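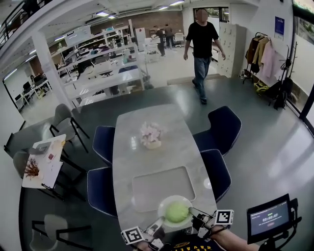 The Pemby workshop of Flinow received visitors from the regional maintenance network in January. The purpose of the visit was to learn how one machine, the hand-held gripper used at the site, is set up at the start of a shift and looked after between shifts. Each unit has two fingers, and each finger carries a square black-and-white marker on a white block. The operator holds the assembly by hand and brings the fingers up to the object, in this instance a pale green one on a round white plate, while a small screen mounted at the side shows the running time. The host for the afternoon was Slavica Dimitriou, who is responsible for equipment care at the site.

Ms. Dimitriou began with the markers. Software follows them to work out how far apart the fingers are, and a marker that has shifted on its block will give a wrong opening for every recording made afterward. Operators check both markers before the first run of the day. The faces are wiped with a dry cloth only. Alcohol was used in the past, but it dulled the black areas and left a shine that the camera read poorly under ceiling lights. A marker with a scratched or lifted corner is replaced, and the unit is then calibrated again before it goes back on the rack.

Calibration was demonstrated at 2 p.m. on a unit supplied by Kolev. The fingers are closed fully, then opened to their limit, and the two readings are saved under the number of the unit. A gauge block is placed between the fingertips as a final check. The block used at Pemby is 46 millimeters wide, and the unit passes if the reading holds steady while the operator turns the wrist from side to side. The first attempt did not pass. A screw at the base of the left finger had worked loose, and the technician tightened it and repeated the procedure from the beginning.

Visitors asked how often parts are changed. The fingertips wear fastest, especially on units used with dishes and glassware, and they are inspected after every 50 hours of use. The joints are cleaned with a soft brush and receive a very small amount of light grease. Ms. Dimitriou asked that this be done sparingly – too much grease collects dust and makes the action heavy in the hand. The screen bracket is checked at the same time, as its clamp tends to slip on older units.

Repairs are written up on a paper card kept with each unit. The card lists the fault, the part fitted and the initials of the person who calibrated the unit afterward. The workshop has considered moving these records to Parari, the system already used for ordering spare parts, but the cards remain in use for the present.

The visit closed with a discussion of spares. Flinow keeps 4 complete sets of fingers at Pemby, and members of the network requested a copy of the parts list and the calibration sheet. Both will be sent to the member workshops with the minutes.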